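Vidico M2: célula de bancada para manipulação de recipientes e produtos soltos
Guia de configuração, orçamento e planeamento da compra

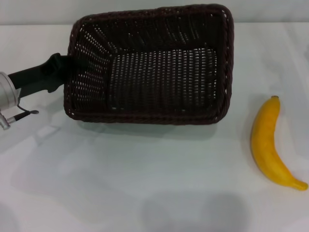

A célula M2 destina-se a laboratórios de ensaio, linhas-piloto de embalagem e centros de formação que precisam de pegar em recipientes abertos pelo rebordo e de manusear peças soltas no mesmo posto. É fornecida em duas versões, M2-S (um braço) e M2-D (dois braços), ambas sobre mesa de tampo branco mate. A documentação técnica é comum às duas versões. Os preços são indicados sob consulta e têm validade até ao fim do trimestre em que a proposta é emitida.

Aplicações previstas
Cestos entrançados, caixas de rede e tabuleiros com rebordo acessível. Fruta e outros produtos de forma irregular, um de cada vez. Um cesto de vime escuro seguro por um dos lados curtos, com uma banana pousada à parte no tampo, corresponde ao tipo de tarefa para que a célula foi dimensionada.
Não se recomenda a M2 para recipientes cheios de líquido nem para cargas a granel.

Composição do fornecimento base
Braço articulado com flange de punho metálica
Garra de dois dedos, acabamento preto mate
Controlador de bancada e consola de paragem de emergência
Mesa com tampo branco e fixações para o braço
Conjunto de cabos de alimentação e sinal
Licença de software Pullano, posto único
Manual de instalação em português e inglês

Opcionais
Segundo braço (converte a M2-S em M2-D; exige a mesa larga)
Câmara superior com suporte
Dedos de borracha para superfícies delicadas
Painéis de fundo em cinzento-claro
Extensão de garantia
Formação nas instalações do cliente, 2 dias

Notas sobre a escolha da garra
A pega pelo rebordo concentra o esforço num ponto afastado do centro do recipiente. Com um só braço, o cesto tende a inclinar, e a força de aperto necessária depende mais da rigidez do entrançado do que do peso. Rebordos grossos e arredondados pedem dedos com curso de abertura suficiente; convém medir o rebordo no ponto mais largo, incluindo a torção do material, e enviar essa medida com o pedido de cotação. Se o recipiente tiver de ser transportado na horizontal, deve orçamentar-se a versão M2-D desde o início. A conversão posterior é possível, mas implica substituir a mesa e repetir a calibração.

Para fruta, os dedos de série servem na maioria dos ensaios. Os dedos de borracha reduzem as marcas na casca e são considerados consumíveis.

Vime escuro e fundo claro
O material entrançado deixa passar luz pelos intervalos, o que pode gerar leituras falsas em sistemas de visão baseados em contorno. O tampo branco facilita a separação entre objeto e fundo, mas torna mais visíveis as sombras do próprio braço. Recomenda-se iluminação difusa de dois lados e a exclusão das zonas de sombra na configuração do software. A luminária não está incluída.

Planeamento do orçamento
O equipamento base é apenas uma das linhas a prever. Na folha de cálculo que acompanha a proposta, os custos estão agrupados da seguinte forma:
Aquisição: célula, opcionais, transporte e seguro
Instalação: preparação do local, ligação elétrica, calibração
Exploração: dedos de substituição, licença, manutenção anual
Pessoal: horas de formação e de programação das tarefas

A linha de pessoal é a que mais vezes aparece subestimada nos pedidos que recebemos. Uma tarefa nova com recipiente flexível requer habitualmente mais tempo de afinação do que uma tarefa com caixa rígida.

Prazos
Entrega da M2-S: 7 semanas após confirmação da encomenda
Entrega da M2-D: 9 semanas
Peças de desgaste: expedição a partir do armazém de Pradthorpe
Encomendas confirmadas depois de outubro passam para o plano de produção seguinte.

Garantia e assistência
Garantia base de 2 anos para braço e controlador. Dedos, cabos sujeitos a flexão e tampo estão excluídos. A assistência na Península é assegurada pela Reinholz, com stock próprio de controladores de substituição. Por contrato, as peças permanecem disponíveis durante 84 meses após a data da fatura.

Pedido de cotação
Indicar versão, opcionais, dimensões do maior recipiente, espessura do rebordo, peso máximo por pega e local de instalação. Contacto técnico-comercial: Prodromos Kyriakidis, equipamentos de bancada, Vidico.
Referência a mencionar no pedido: M2-S ou M2-D, seguida do código do país de entrega.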